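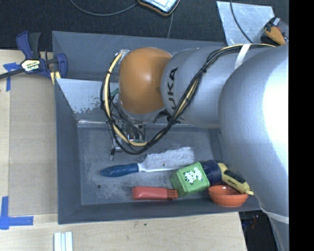 Gray bin on the table, cleaning things in the bottom.

29/05/2018

I have been putting off the hall closet since February. When we moved to Trilldale I filled it in one afternoon and have mostly kept the door shut after that. Last weekend I took everything out and laid it on the floor.

There were 117 things in there, counting each battery as one. I kept 60. The rest went to the thrift store or in the trash, apart from a box of cables I still can't decide on.

My rule was simple. If I had used it in the past year, it stayed. If I hadn't, I had 30 seconds to say what it was for. A bread knife failed. So did three umbrellas — all from Clemby, all with the same bent rib.

The shelves took longer. The old ones sagged, so I bought a set from Dhillon, the hardware place on the corner, and put them up a little higher than before. I can reach the top one if I stand on my toes. The vacuum now fits underneath with the hose attached.

The whole job cost me roughly 3 hours, plus a second trip for screws. I still need to paint the inside of the door, and the light in there has a switch that sticks. The kitchen drawers are next, probably after the holidays.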